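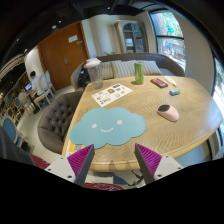 Desk as it stands: placemat, stickers, drinks at the back, one loose cell

Re: Small table as a permanent desk, what to move first

numard_j
Posted 2021-07-19

The table is from Brunel, light wood, rounded edges, oiled once in January and not since. It has to serve as a desk in term time and a dining table otherwise. Present load is a cloud placemat, a sheet of stickers, a lidded plastic cup, a green can, a slim white pen-like thing and a battery. I want a layout that clears in under 60 seconds. Questions:

1. Does the placemat do any good under a mouse?
2. Where do drinks go on a table with no raised lip?
3. Is another coat of oil worthwhile before I put a keyboard on it?

Cameron Imrie

1. Depends on the surface. A smooth, matt mat is fine. Anything shiny or embossed gives a jumpy pointer. Check the underside too, as some soft mats will mark an oiled top if left down for weeks.
2. Back corner, on the side away from your mouse hand. A tall tapered cup has a small base and a high centre of gravity.
3. Yes, but leave it 90 hours before anything rubber touches it.

tidewrack

Disagree on 2. The back corner means reaching over the keyboard every time you want a drink, and that is how mine went over. Front left, on a coaster, and accept the loss of space.

numard_j

I am left with the back edge for now, as the front is taken up by the mat and the stickers. The mouse is the pink one with the dark glossy end. 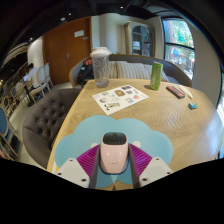

El-Sayed would put the mouse straight on the wood and be done with it. A fine grain tracks well enough and you can feel when the top needs wiping. The mat only collects crumbs.

tidewrack

Bare wood wears the feet. I got through a set in one winter on an oak top.

El-Sayed

Feet cost next to nothing. Refinishing a table does not. If wear is the worry, it is the finish you should be protecting, so buy a proper desk mat. The Jemia one is 200 mm deep and rolls up.

Cameron Imrie

200 mm is too shallow unless your pointer speed is set high. I would go deeper and put up with the storage problem. Also, please put the spare battery in a drawer. Cells roll, and a rounded edge will not stop one.

numard_j

Tried it both ways this afternoon. On the mat the pointer skipped near the edge, on the bare top it did not skip at all. Pointer set to 2,000 in both cases. Mat moved left, mouse on the wood.

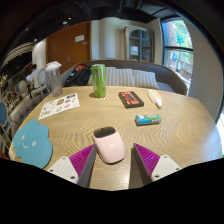
Mouse on bare wood, mat over to the left, drinks still at the back

tidewrack

Drinks still in the wrong place.

numard_j

Noted. The stickers go in a folder tonight and the cup can have their spot. Oil at the weekend, then I will measure up for a deeper mat.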